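Zuva Dividend Ledger
Portfolio tracking for people who hold shares for the income 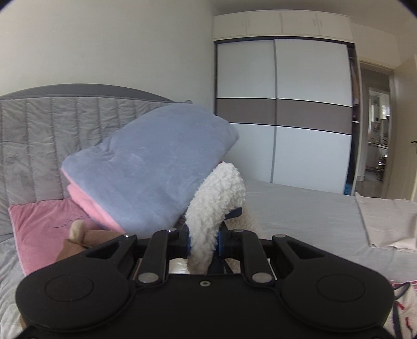

What does the Ledger do that my broker's own page doesn't?

It puts every dividend from every account you hold into one calendar, with the announced payments and the estimated ones kept apart. Most brokers show you what has already landed in that one account. The Ledger shows what is due next month, which company it comes from, and what you paid for the shares that earned it, even if you bought them in six small lots over ten years at two different brokers.

Home > Software > Record keeping > Dividend Ledger
Edition: Desktop, single household
Price: $87, one payment
In stock: download link sent by email

Overview

We love dividend records. That may sound like an odd thing to love, but anyone who has watched a small holding grow through reinvested payments knows the feeling of opening the file and seeing another line in it! The Dividend Ledger grew out of a spreadsheet Ariel Agbayani kept for her own shares, first one tab per company, then one tab per year, then a mess. She rebuilt it as a proper program and we have been adding to it ever since.

It runs on your own computer and keeps its file there. You can work on it with the internet switched off and fetch prices when you feel like it (or never, if you're the kind of holder who would rather not look).

The calendar

Open the program and the calendar comes up first. Payments that a company has announced are printed in solid type. Estimates, worked out from the company's past pattern, are in gray with a dotted line under them, and they stay that way until you confirm the amount or type over it. Click any month and the list opens underneath, sorted by pay date, with the ex-dividend date next to it.

You can look back as far as your records go. Looking ahead, the calendar runs 364 days, so it always ends on the same day of the week it began on and the weekly totals line up nicely.

Cost lots

Every purchase is its own lot, with its own date, fee and price. Reinvested dividends make new lots automatically, down to fractions of a share. When you sell, you pick which lots to sell from, or let the Ledger take the oldest first. Splits and spin-offs have their own entry form, and we're rather proud of the spin-off one, which shows you the cost before and after on the same screen so you can check it against the company's letter before you save.

Yield, three ways

There's yield on today's price, yield on what you paid, and a third figure we call the Soriano line, which is income over the past year set against the average value of the holding during that year. It moves slowly. A share can jump in one month and the line will hardly notice, and we find it a calmer number to look at when a whole sector is suddenly back in the news.

Sector view

Tag a holding with any sector name you like. The sector view adds up the income from each tag and shows what share of your yearly total depends on it. Plenty of our users find that half their income comes from two banks and a pipeline company and didn't know it. You can also try a cut: set one sector's payments down by any percentage and the calendar redraws with the smaller amounts, leaving your real records alone.

What's in the download

The Dividend Ledger program
A practice file, the Zukville portfolio, with 4 accounts already filled in
The handbook as a printable file
Import templates for comma-separated broker statements

Do try the practice file first. It has a split, a late payment, a company that stopped paying and one that started again, so you can break things happily before your own figures go in.

Specifications

Holdings: up to 130 per file
Files: as many as you want
Currencies: one home currency, any number of paying currencies
Exchange rates: typed in, or fetched on the pay date
Import: comma-separated text
Export: comma-separated text, printable yearly summary
Password: optional, set per file
Backup: automatic copy on closing, location of your choice

What it won't do

The Ledger doesn't place trades, and it doesn't tell you what to buy. It has no opinion on whether a share is cheap. Options and short positions can't be entered. Bonds can, but as simple coupon payers only, with no accrued interest. The yearly summary is a record for you and your tax preparer and isn't a tax form.

New in the current version

Released 8th August. The import screen now remembers which column is which for each broker. Special dividends can be left out of the estimates, which a lot of you asked for after one-time payments made the following year look far too cheerful. Withholding tax has its own column. The print layout no longer drops the last line of a long page.

Goes well with

Sitden Paper Binder, for keeping the statements themselves, with year dividers that match the printed summary
Zuva Price Notes, a small free add-on for writing down why you bought something on the day you bought it

Updates within the same version are free. If you move to a new computer, copy the file across, install again with the same key, and carry on where you left off.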